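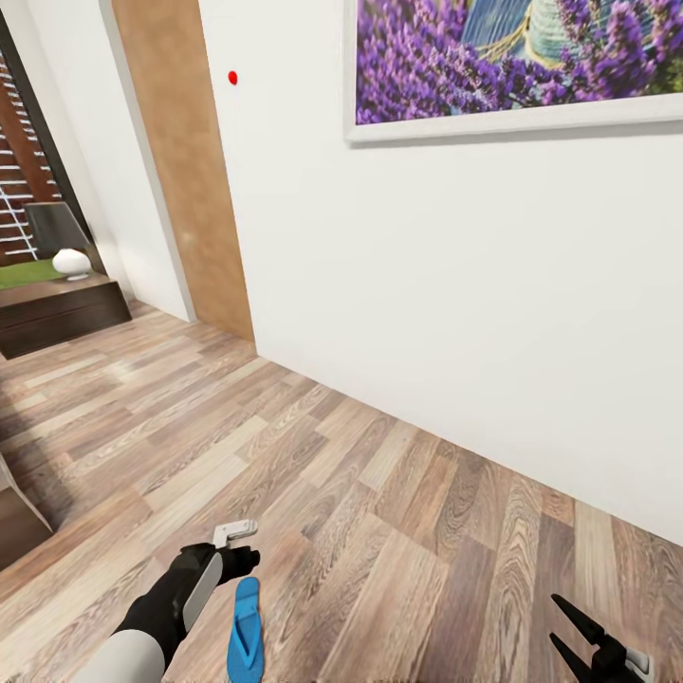

Flombridge Shared Workshop
Home Robot Build Group
Minutes of the meeting held May 25, 2023

Chair: Kelly Wainwright
Minutes: Dale
Present: Kelly, Dale, Priya, Tomas, Annette, Greg
Apologies: Marcus

1. Minutes of the last meeting

Accepted with one correction. Item 5 said the spare wrist motor had been returned to the supplier. It is still on the shelf over the drill press. Greg will send it back.

2. Simulation

Tomas reported that the simulated apartment now has a hallway and a bedroom, and the robot can be driven through both. The rooms load in 22 seconds on the workshop computer, which is slower than he would like. Most of that is floor and furniture textures. He will try smaller ones and see if anyone can tell the difference.

The task we agreed on in the spring is picking up items left around a home and putting them where they belong. The objects used so far are the flip-flops and the paperback. Priya asked for something with a handle. Annette will model a mug and a hairbrush, mug first.

Priya asked if the bed should have sheets and pillows. Tomas said cloth is slow to simulate and he wants to leave it for later. Kelly agreed, as long as it goes on the list, because a real bed will have a blanket on it and the gripper will catch.

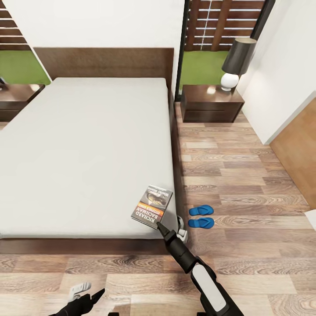
Bedroom in the simulator, right arm with the paperback at the side of the bed.

There was a long discussion about how a book should be held. Greg thinks gripping a corner is asking for trouble on the real arm, where a heavy book will swing. Priya would like the fingers to close on the spine. Tomas pointed out that the spine is not always facing the robot and that a second arm is available to help. Agreed to write down three grips, try each one in the simulator and compare drops. Priya to keep the sheet.

Footwear: Annette asked how the robot is meant to know that two flip-flops are a pair. At present it does not. Each one is a separate object with its own target position. Left as is for now.

3. The real arm

Greg has finished the left forearm bracket. The first print cracked along the layer lines at the elbow end, so the second was printed on its side with thicker walls. It has been on the bench for two weeks with a 700 gram weight hanging from it and has not moved that he can measure.

The right arm is behind. The shoulder bearing is the wrong size – our drawing was wrong, the order was fine. Greg has corrected the drawing and marked the old copies. Anyone with a printed copy of the shoulder sheet should throw it out.

Finger pads: the rubber sheet we have is too stiff and slips on glossy paper. Priya brought in two softer samples. Both grip better, but one leaves marks. She will order the other.

4. Control software

Kelly has moved the arm controller to the Cendari branch. For new members, Cendari is the name of our own code and Drultex is the older version. Drultex stays on the computer until the end of October and will then be deleted. If you have scripts in the Drultex folder, move them before then.

The emergency stop works on both versions. Dale asked that it be tested at the start of each session and signed for on the clipboard. Agreed.

Tomas noted that the simulated gripper closes faster than the real one. Kelly will put the measured speed into the settings file so the two match.

5. Budget

Opening balance for the project was 1000 dollars. Spending to date is 400, mostly motors, filament and the power supply. The replacement bearing and the rubber sheet will come out of what is left. Annette asked for a second camera mount. Held over until the bearing has arrived and we know the cost.

6. Workshop space

The Lenz bench – the long one by the window – is ours through the summer. The woodturners have asked that the robot stand be pushed back against the wall after each session, with the wheels locked. It was left out twice this month. Whoever closes up is responsible.

Greg raised the dust again. The electronics box needs a proper lid. Dale has some clear acrylic at home and will cut one, with a slot for the cables.

7. Any other business

Kelly has been asked if the group would show the project at the workshop open house. General feeling was yes, with the simulator on a screen and the left arm on the bench, powered off. Priya would prefer to have it moving. To be decided when the right arm is together.

Annette will be away for the next session and will leave the mug model in the shared folder before she goes.

Actions

Greg – return wrist motor; order shoulder bearing
Tomas – reduce texture sizes; add bedding to the list
Annette – model mug, then hairbrush
Priya – grip comparison sheet; order rubber
Kelly – gripper speed in settings file; reply about open house
Dale – lid for electronics box; clipboard for stop test

Next meeting: same place, date to be sent by email.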